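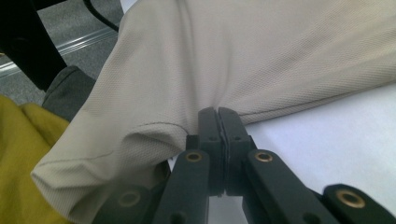 *Beige knit fabric with a fine diamond-pattern texture.*

## Clothing repair table moves to the Gravow building

4/22/18

The clothing repair table has a new home. Starting in May it will be held on the ground floor of the Gravow building, in the room next to the mail counter. The old space on Farkas Street is being turned back into offices, and we had to be out by the end of the lease.

The hours stay the same. Doors open at 6 in the evening and the last item is taken in 90 minutes later. You can bring two pieces per visit. Please wash them first and empty the pockets.

Raluca Toma will run the sewing side, as she has since the table began. She can take on split seams, dropped hems, missing buttons and small holes in knit shirts. For a hole in a knit, bring it in early. Once a run has started in the stitches, the patch has to be much larger and it will show. Zippers on heavy coats still go to the Gotero shop, which gives our members a lower price if you mention the newsletter.

We get a lot of questions about polo shirts. Most of them come in with the collar worn through at the fold. Raluca can take the collar off, turn it over and sew it back on so the worn side is hidden. It takes most of an evening, so you will need to leave the shirt and pick it up at the next session.

The thread fund stands at $300 after the spring sale. Part of that will go toward a second steam iron, and the rest will buy thread in tan, navy and gray, the colors we run out of first.

Carol Kershaw is making the sign-up list for May. If you can sew a straight line and have an evening free, leave your name with her at the front desk. She also needs one person with a car to bring the two machines over from Farkas Street.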